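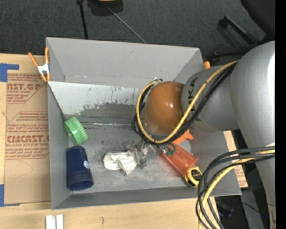
Drovdale Dye & Fiber Workshop, Notebook

Jun 27, 2022

Okay, the indigo vat. I said I'd write this up properly after the April mess, so I'm doing it while my fingers are still blue and I can remember what order things happened in.

Short version for Chutima, who will skip to the bottom anyway: the fructose vat is alive, the samples are on the line, and please don't put the big linen tablecloth in until I've checked it again in the morning.

Long version. I made the stock in the tall jar with the 1-2-3 recipe, one part indigo, two parts lime, three parts fructose. 30 grams of the Seneviratne indigo (the last of the old bag, the one with the torn label), so 60 of lime and 90 of fructose. I wetted the indigo first with warm water and shook it up with marbles until there were no dry lumps on the sides. Last time I got lazy and stirred it with a spoon, and we all remember the gritty sludge at the bottom. Marbles every time from now on! Lalit has them in the coffee tin with the bobbins.

Fructose went in next, hot water on top, stirred until it was gone, then the lime a spoonful at a time. The stock went from plain dark blue to a murky greenish brown in less than an hour, with a coppery skin and a nice clump of bubbles in the middle. Left it two more hours with the lid on. When I tipped the jar against the window the liquid between the foam and the sediment was clear amber, like weak tea, so I figured it was ready and poured it gently into the vat. The vat itself was already up to 120 F with a pinch each of lime and fructose in it to use up the oxygen.

Then I waited, which I am bad at. Ate lunch. Wound two skeins for Everaldo. Came back and the surface had the purple shine on it, and a strip of muslin came out yellow-green and went blue in the air while I stood there holding it. I still get a kick out of that, I don't care how many times I've seen it.

Samples, all scoured the day before with soda ash:

Cotton muslin, one dip, five minutes. Pale, a bit streaky down one side where I let it fold over on itself.
Cotton muslin, three dips, ten minutes airing between. Good medium blue, even.
Cotton muslin, six dips. Lovely. Nearly the jeans color Ásdís has been asking for.
Linen from the Flilel remnant box, three dips. Lighter than the cotton, and I suspect my scour wasn't hot enough. Water was still beading on one corner when I wetted it out, so that's on me.
Wool, two dips, short ones. Took color like crazy but the lime is rough on it and it felt harsh afterward. I gave it a long soak in water with a splash of vinegar. I wouldn't do wool in this vat again, I'd start a separate one with less lime.

After the sixth dip of the muslin the vat started to look tired. The liquid had turned from amber green to a plain bluish green and the flower on top had broken up into little flat islands. I checked with the strips and the pH had slipped under 10, so I added a teaspoon of lime and two of fructose, stirred slowly in one direction, dragged the foam to the middle and put the lid back on. Temperature had dropped too, 71 F in the side of the room by the door this morning and the vat isn't insulated at all. Mahfuz says wrap it in the moving blanket. Fine, yes, but then someone has to wash the moving blanket.

About the rinsing argument. Ásdís rinses right after the last dip, I like to let everything air overnight first. We split the six-dip muslin in half so we can compare. Her half is the one with the safety pin. Both get the vinegar rinse and then a simmer with a drop of soap, same pot, same time, so neither of us can complain. My bet is that mine rubs off less on a white cloth, but I've been wrong about this vat more than once.

Things to buy or fix:
More calcium hydroxide, the pickling kind is okay. The tub is down to dust.
pH strips that go above 9 in small steps. The Treteck ones jump from 8 to 10 and I was guessing.
The clothespins keep leaving pale spots. Try hanging from the hem, or thread a loop through.
Gloves in medium. There are only larges left and they fill up with dye the second I bend my wrist.

Also, Everaldo wants to try a paste resist with rice flour on Chutima's linen. I'm all for it, but I'd like him to test it on scraps first because I have no idea how that paste holds up to six dips in something this alkaline. Soybean powder was mentioned. If anybody has notes on the proportions, stick them in the back of this book.

Tomorrow: check temp and pH before touching anything, warm the vat up slowly, stir, wait an hour, one test strip. If it comes out yellow-green, the tablecloth can go in. If it comes out blue, more fructose and leave it alone till after lunch.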